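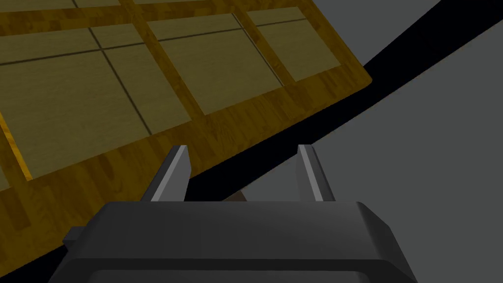 Week 3 - Robots at work: who does what now?

Case: Vitavon, joinery firm, Prurnholm. 266 staff, 12 on the fittings bench. Bench moved to gripper cells last September. Read the Cifuentes chapter first (skim the maths).

Before
- one person, one bench, whole job start to finish
- speed set by the worker, talk allowed
- skill = hands. Learnt by sitting next to somebody

After
- arm does the reaching and gripping, person sets up, checks, clears faults
- new layouts tried in the simulator (Jundenow) before the shop floor
- less lifting, more watching. Tiredness is diffrent, not gone
- pay grades still written for the old job - union raised this twice 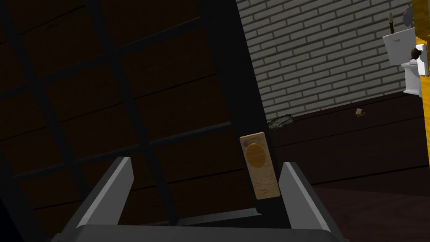
Fig. 2. Simulator view: open fingers, small wooden piece with round knob.

Points to argue over
- who is blamed when a grip fails? setter, programmer, supplier?
- older staff know the wood, younger ones know the screen. Who trains who
- is "checking" a skilled job? Vitavon says yes, the grade says no

For seminar: 100 words on one task in a job you have had. Would you hand it over? Bring it on paper, 20 mins discusion in pairs.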